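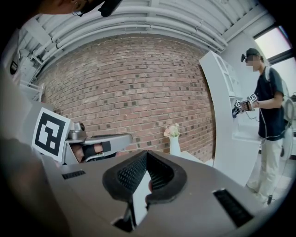
Section 4. Comparing two sets of jaws on your Nundance hand-held grippers

By now your grippers are charged, paired and talking to the Makow controller, so you have earned a little fun. In this section you will try the padded jaws against the pointed jaws on the same small job and decide which set you'd like to keep on for daily work. Please don't rush it - most people find they have a favorite within a morning, and quite a few change their minds after lunch.

Before you start

Pick a light, forgiving object. Cut flowers in a small container are lovely for this, as a stem will show you very quickly when you are squeezing too hard. Clear enough room on the table to rest both grippers without their jaws touching, and tuck any loose cable well away from where you plan to stand.

CAUTION: Keep your fingers out of the jaws while the controller is starting up. The jaws close fully once and open again during the self-check.

4.1 Running the comparison

1. Fit the padded jaws to both grippers and press each one home until it clicks.

2. On the Makow controller, open Trials and choose New Comparison. Give it a name you'll recognize later. "Wednesday flowers" is a much kinder name to your future self than "test".

3. Set the grip force to level 2. You can go as high as 7, but please save that for boxes and tools.

4. Hold both grippers over the table with the markers facing outward, and wait for the indicator light on each to turn green.

NOTE: If a light stays amber, a sleeve or a strap is usually covering part of a marker. Turn your wrist a little and give it a moment.

5. Pick up one stem, move it to the other side of the container and let go. Carry on until the counter on the controller reaches 100, resting whenever your wrists ask you to.

6. Swap to the pointed jaws and repeat steps 3 to 5 in the same spot, with the same kind of stem.

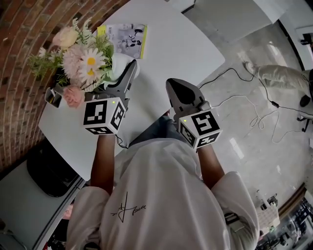
Magsi wrote to us after trying this section: I'd tell people to do the pointed jaws first. They make you slow down, and if you start with the pads you get into lazy habits and then blame the other set for it. Also, step 5 is a long one, so sit down for it.

Both good suggestions, and the controller doesn't mind which set goes first, so long as you label each run correctly.

4.2 Reading your results

Open the finished comparison and look at Drops and Peak Force side by side. A lower peak force with the same number of drops is generally the set to keep. If you use the Sulavbridge export, save both runs before unplugging anything - the export only picks up runs that have been saved.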